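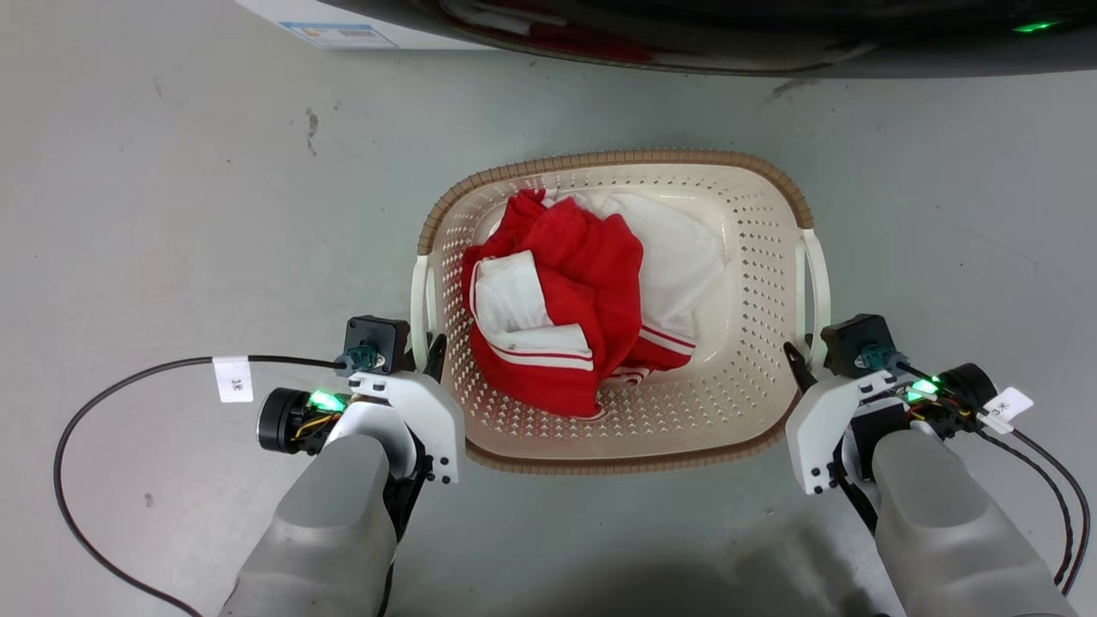
Iveta Beneš wrote under our first draft that a laundry basket is only as good as its handles, and that we had spent two pages on the holes. She was right, so in this version the handles come first and the holes come after.

Ristance project report: The household laundry basket, its form and its use
Second-year group, Product and Home Studies, Vrabec College

1. Why we chose this subject

In our course every group must take one cheap object from the home and study it during one term. Other groups took a kettle, a door stop and a bread knife. We took the laundry basket. At first some of us were not happy with this choice, as it seemed too simple. But everybody in the group lives in the student house at Cokstead, where the washing machines are in the cellar and the rooms are on the upper floors, and all of us carry clothes up and down the stairs. From my door to the machines there are 33 steps. With a bad basket one feels each of them.

Our question was: which properties of a basket make it easy to carry, to fill and to empty, when the clothes inside are of different kinds?

2. The basket

The main basket in our study is made of cream-coloured plastic. It has rounded corners and becomes narrower towards the base. Around the rim goes a brown band which looks woven, so that from a distance one thinks of wicker. The walls and the bottom have small openings in regular rows. At the two ends there are white loop handles which stand up from the rim.

For comparison we used a second basket without handles, only with a thick edge to hold. In the report we call it the Huvberg basket, after the shop where it was bought in 2022.

3. The handles

We asked 22 students from the house to carry both baskets from the cellar to the second floor with the same load. After this they filled in a short form. Most of them preferred the loop handles. The reason they gave most often was that the fingers can close completely. With the edge of the Huvberg basket the fingers are only bent under it, and after one floor they begin to hurt.

There was also a complaint about the loops. When the basket is carried by both handles, it hangs in front of the body and the knees touch it on the stairs. Two persons solved this by carrying it on the hip, with one arm around it, and then the handles were of no use to them. We had not thought about this before the test and there was no place for it on the form. They wrote it on the back.

4. The load

We did not want to use towels only, although they are easier to fold and to weigh. Real laundry is mixed. Our load included a red sports top with white stripes and a white garment, put in without folding. Sports clothes are slippery and light, and they take a lot of space in comparison with their weight. When they are thrown in, they make a heap and the basket looks full much too early. When we folded the same clothes, there was room for more.

For the weighing we used the kitchen scale from the shared kitchen. The red top alone gave 212 grams. We weighed it only dry, and this should be corrected if another group continues the work.

5. The openings

In the first draft we wrote that the openings are there for the air, so that damp clothes do not smell. I still believe this, but we must say that we did not measure it. We put damp socks in both baskets for one night in December and in the morning we compared them by hand and by nose. The members of the group did not agree about the result.

What we can say is that the openings are practical for seeing if something small has stayed at the bottom. On the other side, thin straps and strings go through them and get caught. This happened to us with the cord of a hood, and it took patience to pull it back.

6. The rim

The woven-looking band was the part about which we discussed longest. One member called it false, because it imitates another material. The others liked it, and in the forms several students wrote that they would leave such a basket standing in the room and would not hide it in the wardrobe. In a small room this is a serious advantage, as the wardrobe is already full.

7. What we would change

We would keep the loops and the narrow base, which fits well between the bed and the desk. We would like the handles to fold down, so that two baskets can be put one on the other. In the next test the form should have an empty line under every question, and the stairs should be walked also in the other direction, from the rooms to the cellar, with the laundry which is still to be washed.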